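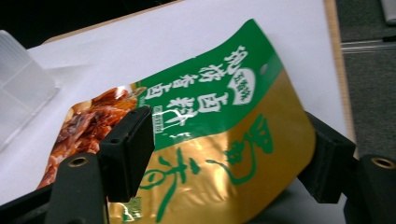 Vol. 10, No. 1

Zoverow Opens Its Hand-Teaching Program to Food Packers in Canville

CANVILLE, January 17, 2024 – Zoverow is thrilled to announce that its hand-teaching program for packing robots is now open to small food companies across the Canville area!

The idea is simple. A worker picks up a gripper fitted with a camera and does the job the way it should be done – reach, close, lift, set down. The robot then learns from those recordings. There is no code to write, and most people get comfortable with the tool in their first session.

Spice and seasoning packets come first. Foil packs like the green and gold one between the fingers bend and catch the light, and we love them for exactly that reason. During the pilot at our Plevine workshop, 50 packers recorded 1,563 demonstrations with 391 different products, and their small habits of wrist and timing taught us a great deal.

Our partner Gumede will lend gripper kits to the first 10 companies that sign up. Training days begin in May, with a remote-control station on hand for anyone who would like to try steering the arm directly.

Sign-up forms are available at the Zoverow front desk in Canville.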